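Home | Program | Speakers | Notes | Contact

Good practice for small arms on shared tables: speaker notes
Hayley Tunstall, October 30, 2021
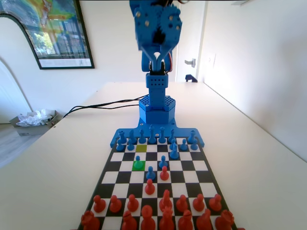

Share 11 | Comments 2

Opening. Keep this under a minute. The subject is the set of working rules we use at Masine for light desktop arms that share a surface with a person. The rules cover printed arms with hobby-class servos, run at a table, with one operator within reach. They do not cover anything bolted to a floor, and they do not replace a risk assessment. State that early. At the March session the first question was whether the rules could be used for a packing cell, and the answer is no.

Background. A board game makes a useful test task for rule writing. The work area is fixed and divided into squares. Turns are explicit. The arm has to pick up a tall part standing among other tall parts, carry it over them, and set it down without touching its neighbors. Most of what goes wrong in light assembly goes wrong in chess too, at lower cost.

Rule 1. Define the shared zone in writing.
The shared zone is every point the gripper can reach at full extension, plus a margin. On our tables it is larger than the board, and new operators tend to assume the opposite. Brenda Clegg's draft had the zone end at the board's border. We changed that after measuring reach with the elbow straight. Keep cups, phones and notebooks out of the zone. Mark it with tape if the table is used by more than one group.

Rule 2. One party moves at a time.
The operator's hand enters only when the arm is parked. The arm leaves park only after the operator confirms the turn. A timer is not a confirmation. Neither is a detected change on the board, which can be a sleeve or a knocked piece. Use a button or a key press.

(Expect an objection here from the Vultel people, who run on detection alone. Their argument is speed. Take the question at the end.)

Rule 3. Park means one named pose.
Write the joint values down and keep them with the program. The pose should leave the gripper clear of the tallest piece and near the base. "Out of the way" is not a pose. If the arm can't hold park with power off, the procedure needs a line saying how it is lowered and by whom.

Rule 4. Show the last move.
Anyone walking up to the table should be able to tell what the machine thinks just happened. Marking the start square and the end square is enough. If the markers and the pieces disagree, stop and correct the record before the next move. Do not correct the pieces to match the record unless both parties to the game agree.

Rule 5. Set clearance from the tallest piece in play.
The king sets the carry height, including the cross if it has one. Measure from the board surface to the top of the piece, then add the length of whatever is hanging from the fingers. People forget the second part. Wayne Cropper's log for the Meredith trial has 6 contact events in 2,000 moves, and all 6 were carried pieces hitting standing ones. None involved the fingers.

Rule 6. Cables are part of the machine.
Servo leads near a gripper need enough slack for full wrist travel and no more. Power and data cables should leave the base on the side away from the operator's working hand. Check the run at both ends of base rotation before powered motion. Secure anything that hangs over a table edge. Include connectors in the start-of-day check.

Rule 7. Limit force at the gripper first.
Limiting speed helps, but a slow finger can still pinch. Set the servo current limit to the lowest value that holds the heaviest piece through a full move. Exposed gears count as a pinch point. Cover them, or write a no-touch rule and train to it. Yvonne Naylor prefers the cover. I agree for public demos. In the lab I accept the rule if the operator has signed for it.

Rule 8. Inspect printed parts on a schedule.
Look for cracks at screw holes, layer splits on load-bearing columns, and fasteners backing out. Record the part number and the print date. Replace on any visible crack. Glue repairs are not accepted on structural parts.

Mounting. Short item, skip if behind. The base plate must not shift under the fastest permitted move. Test it with the arm extended sideways, which is the worst case for tipping. Repeat the test after the table is moved.

Records. One page per session: operator, program version, force limit, stops and their causes. Sandra Dobson has the blank form. The Plestov template can be used if the stop causes are added by hand.

Questions. Allow 11 minutes. Likely topics: detection instead of confirmation, children at demos, and whether Rule 4 applies when there is no display. It does. Use a printed move sheet.

Previous | Next | Back to program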